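I have been trying to empty one bag since Sunday.

The bag is a woven one, reddish-brown, and for most of the year it hung on a hook behind the door and took in whatever I was holding when the phone rang. By October it had pulled the hook out of the wall. I patched the hole, bought a stronger hook at Thoroddsen, and then thought that maybe the trouble wasn't the hook.

So I have a system now. Everything that has been floating around the place gets one trip to the marble-patterned table, where it has to wait until I decide about it. The deciding is the weak part. I set myself 11 minutes on the kitchen timer and spent most of them reading the instructions for a bike light I no longer own.

Some of it was easy. I had 2 library cards, both mine, one of them from Sadham, where I haven't lived for years. I had a receipt from Coltetti for $323, which I folded back up without reading any further. There was a coat button that matches no coat. All gone, except the receipt, which I may need if the lamp ever starts flickering again.

Then you get to the decorative stuff, and I have more of it than a person with my opinions about decorative stuff should. I own artificial grapes. I own a round green topiary that has never needed water and has still managed to look neglected in three different rooms. I've tried giving the grapes away twice. Both times the other party looked at them, looked at me, and changed the subject to parking.
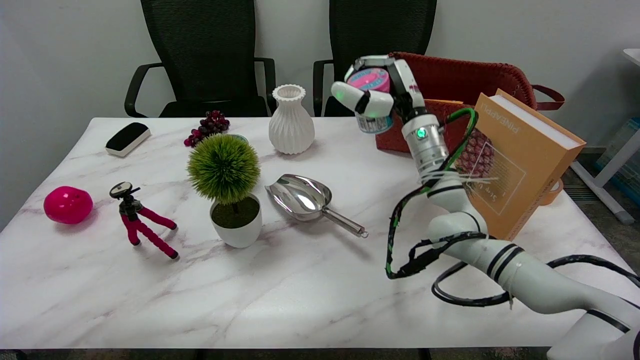
The pineapple book is another matter. It's large and very orange, it says PINEAPPLE down the spine in capitals, and I bought it at a sale in Trosodness on the theory that I would become someone who does things with pineapple. I've since eaten pineapple maybe four times, mostly on pizza. But it stands up by itself, which I can't say for most of my books, and it's too tall for the shelf, so it has always lived wherever I last put it down. I'm keeping it.

The whiteboard eraser I'm also keeping, although the whiteboard went to the curb in the spring. It does a decent job on the TV screen.

That leaves the bag itself. It'll hold the donation pile nicely, once there is a donation pile. So far it's the button.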